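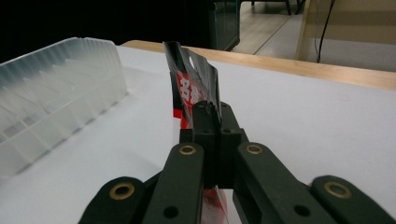 My snack drawer has been bothering me for weeks, and March 2023 is apparently when I finally do something about it. Everything gets tipped out on the white tabletop first (my mother's method!), and then the sorting starts. A crinkly black and red wrapper goes with the little packets, and the crackers get a corner to themselves.

A see-through tub is best for small things, I think, so you can spot what you're low on. 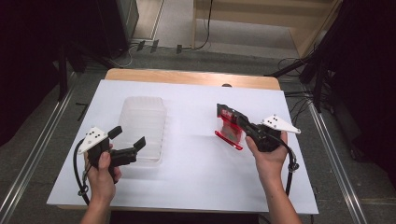
What goes back in

Only what we'll eat in 14 days.

Comments

Marisol Lozano: Doing mine tonight!

Tadhg Daly: My crackers need a whole drawer.

Blog > Kitchen > Drawers

Contact | © Skovden | Back to top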